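Who Still Listens to Sunday Sermons on the Radio?
Mimoza Georgiou and Bujar Grgić

Last updated: October

Our parish podcast, Alley, has 200 subscribers and 3 regular listeners, one of them Bujar's aunt. We wanted to know why.

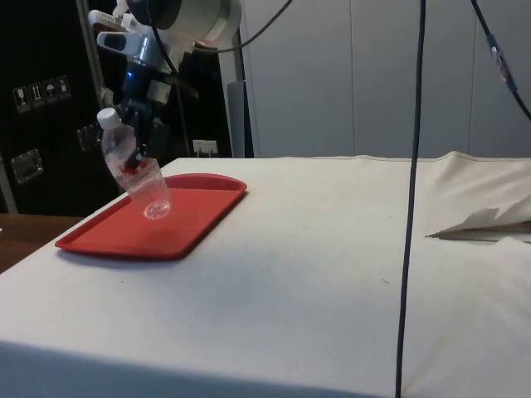
Clear bottle in the gripper, red tray below.

We cut one Sunday sermon into 2 versions, with and without organ music, and asked listeners which they finished. Most preferred the organ. Several asked for less sermon.
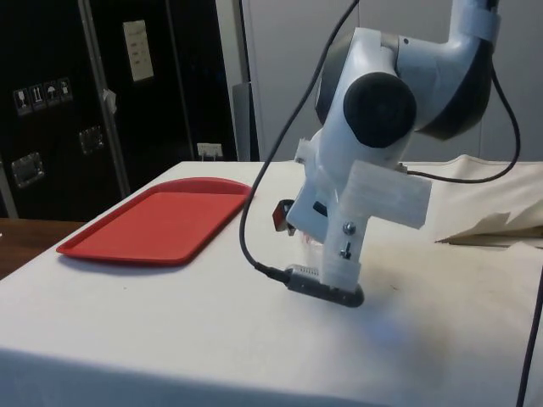

Limits of the survey

Odair Miranda handed out the forms after the service, next to the coffee. Replies from people who skipped coffee are missing.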